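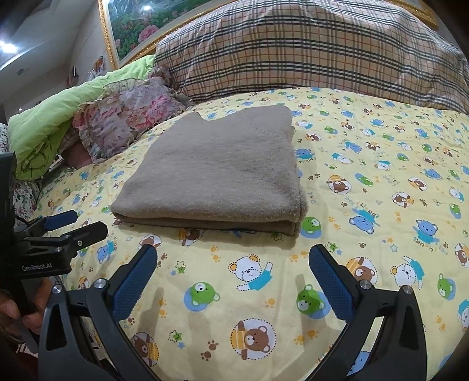
Folded knitwear on a printed sheet.

The Plirora delay is back in stock, in small numbers

We have had a second batch of the Plirora analogue delay in from the builder, and it should last longer than the first one did. There are more on the shelf this time, and the price has stayed the same. If you put your name down in November you will already have had an email. Please reply to it even if you have changed your mind, so we can pass the pedal to the next person on the list.

For those who missed the first lot, the Plirora is a bucket brigade delay with a maximum of 400 milliseconds. It has three knobs (time, repeats and mix) and a small toggle on the side for modulation. The repeats are dark and get darker as they go. It will run into self-oscillation with the repeats knob past three o'clock, and it comes back down without a fuss when you turn the knob back. It takes a standard nine-volt centre-negative supply and has no battery clip.

The one change from the first batch is the footswitch. The old one was a latching type with a loud click, and several customers wrote in about it. The new one is a soft switch with a relay, so it is quieter and the pedal always starts up in bypass. If you would prefer it to start up switched on, hold the footswitch while you plug in the power and it will remember the setting.

We compared it in the shop with an older Handik delay that came in as a part exchange. The Handik is brighter and has a bit more hiss on the long settings. The Plirora sits further back behind the guitar and is easier to leave on all the time. Dwynwen Sayce preferred the Handik for slapback and the Plirora for everything else, and I agree with her. The Handik is for sale too, with a worn battery door and one replaced knob.

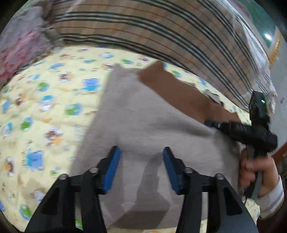

REPAIRS AND SERVICING

The repair bench is taking bookings again. The wait for a pedal is 2 weeks, and longer for an amplifier. Please do not post anything until you have had a job number from us. Parcels with no number and no note inside get put to one side, and it can take us a long time to work out who sent them.

Most of what comes in has one of the same few faults. Jacks work loose from the circuit board when the nut has not been kept tight. Pots get scratchy. Power sockets crack, mostly on pedals that are carried in a bag with the lead still plugged in. All of these are cheap to put right if they are caught early. A cracked socket that has been left until it damages the board is a bigger job.

We also get a lot of pedals sent in as faulty when the trouble is the power supply. Before you book, try the pedal on its own with a single supply and two leads you know are good. If the hum or crackle goes away, look at what else is sharing the power. A daisy chain with one digital pedal on it is the usual cause. Older fuzz pedals with the positive side connected to ground should never share a chain with anything else.

Jovita Olvera is now doing the valve amplifier work. She has brought her own test gear with her and is happy to look at older makes that we used to turn away, including the Gesunwood combos from the school and church hall market. These are simple amps and sound good when they are healthy, but many still have their first set of filter capacitors. If yours has been in a loft, please do not switch it on to see whether it works. Bring it in and let her bring it up slowly on the bench.

Owen speaker cabinets can be recovered or fitted with new drivers. We keep black and brown cloth in stock and can order others. The smaller Owen cabinet takes a ten-inch speaker and has very little room behind the magnet, so ask before buying a replacement.

Cables and small parts

Patch leads are now sold in packs of 6, all one length. You can still buy singles from the counter. We have stopped doing the flat-plug version for now, as too many came back with a broken joint at the plug, and anyone with a bad one can swap it for the round type.

Job numbers reached 477 this month. If yours is lower than 400 and the work is finished, your pedal is waiting on the shelf by the till and we would like the space. Collection is any time we are open, up to 5.30 pm. Bring the job number or the email with you.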